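Ivside library to close for new floor

10/28/21

Ivside library will shut for 30 days while its ground floor is replaced, the town council said. The boards have been uneven for years and two doors no longer close properly.

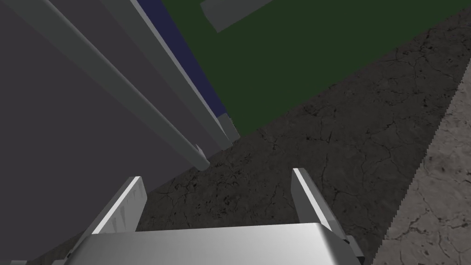
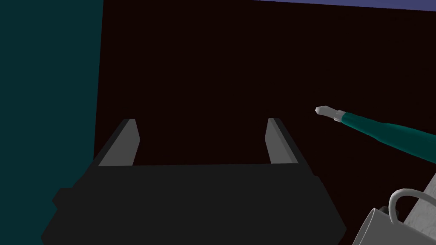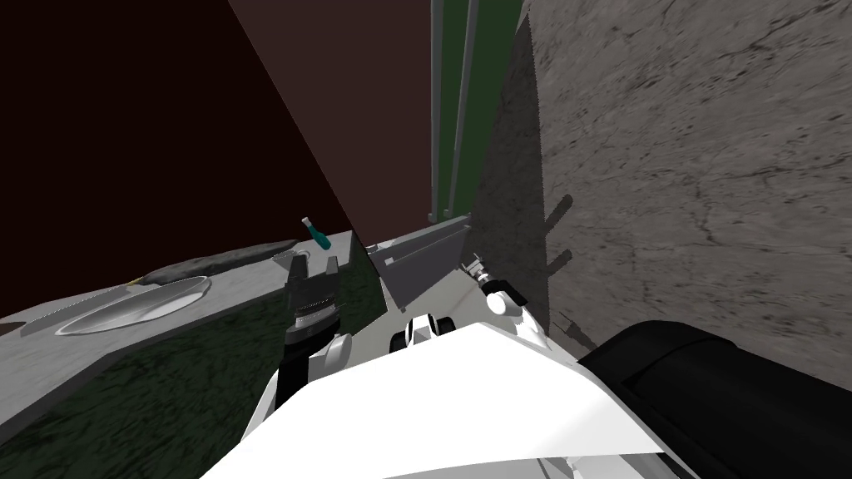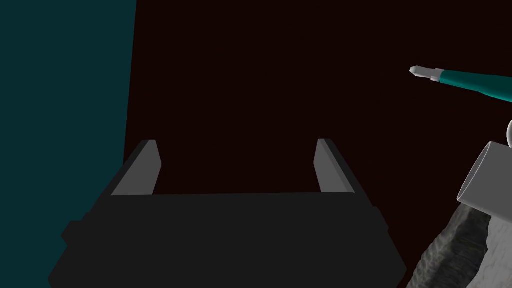 Books can be returned to the Brotarby branch, which will open until 7pm while the work is going on. No fines will be charged on loans that fall due during the closure.

Almost 1,000 children's books will move to Brotarby for the time being — the rest of the stock stays upstairs under covers. The Lalov reading group will meet in the Baptista hall.

Branch manager Ladi Oyelaran said the work had been due to start in July but the timber arrived late. "We'd sooner shut once and get it done," she said.

The number 38 bus stops outside both libraries.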